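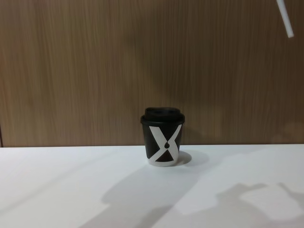

A takeaway coffee cup with a black plastic lid.

Town News | Waste and Recycling

The Town of Asness will introduce a deposit on takeaway cups sold within the town limits beginning in March. Under an ordinance approved by the Town Council at its most recent regular meeting, businesses that sell hot or cold drinks in disposable cups will collect a deposit of 15 cents per cup at the time of sale. The deposit will be returned in full when the cup is brought back to any participating business or placed in one of the return machines to be installed in the town.

The ordinance applies to cups made of paper, plastic, or a combination of the two, with or without a lid. It covers cafes, bakeries, gas stations, food trucks, and vending operators. Drinks served in washable cups for use on the premises are exempt, as are drinks provided free of charge at schools, clinics, and places of worship. A customer who brings a personal cup will not be charged a deposit, and businesses may not refuse to fill a clean personal cup of a suitable size.

According to the Department of Public Works, disposable cups are among the items most often removed from public litter bins in the downtown district and along the Sarantis riverfront path. A survey carried out by the department last summer recorded over 2000 cups in the riverfront bins in a single month. Most cups of this type are not accepted in the curbside recycling program, as the inner lining must be separated from the paper at a specialized facility. The town does not currently have access to such a facility and sends the material to the regional landfill.

Returned cups will be collected by Naltutis, the contractor selected by the town following a public request for proposals. The company will empty the return machines, weigh and record the material, and transport it to its processing plant, where lids will be sorted from cups before further handling. The initial contract runs for 2 years and may be extended by a vote of the Council. The cost of the machines will be met from the solid waste fund and will not affect household collection fees during the current budget year. 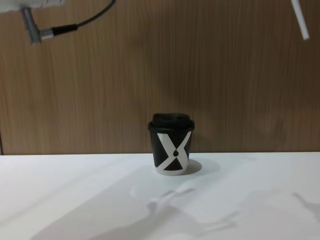
Return Locations and Hours

Return machines will be placed at five locations: the Town Hall lobby, the public library, the Millimel shopping center, the bus station, and the parking lot at the north end of the riverfront path. The machines at the bus station and the riverfront will be available at all hours. The remaining machines will be available during the normal opening hours of each building. Deposits may be received as a printed voucher, which can be redeemed at any participating business, or as a credit to a town transit card.

Cups must be empty when returned. They do not need to be rinsed, and they may be returned with or without the lid. Crushed cups will be accepted if the deposit mark on the base can be read by the machine. Cups purchased outside Asness will not carry the mark and are not eligible for a refund.

Requirements for Businesses

Businesses covered by the ordinance must register with the Office of the Town Clerk before the end of February. Registration is free. Each registered business will receive a supply of deposit labels, a notice for display at the counter, and written instructions for recording deposits on receipts. The deposit must be shown as a separate line and is not subject to the local sales tax.

Businesses may use their existing stock of cups, provided that a deposit label is applied to each cup before sale. Establishments with fewer than 5 employees may apply for a one-time grant toward the purchase of washable cups or dishwashing equipment. Application forms are available from the Town Clerk and must be submitted with a written estimate from the supplier.

An information session for business owners will be held in the Council Chamber at 6 p.m. on a date to be posted at Town Hall. Written comments on the draft administrative rules may be left at the Town Clerk's counter until the close of the comment period.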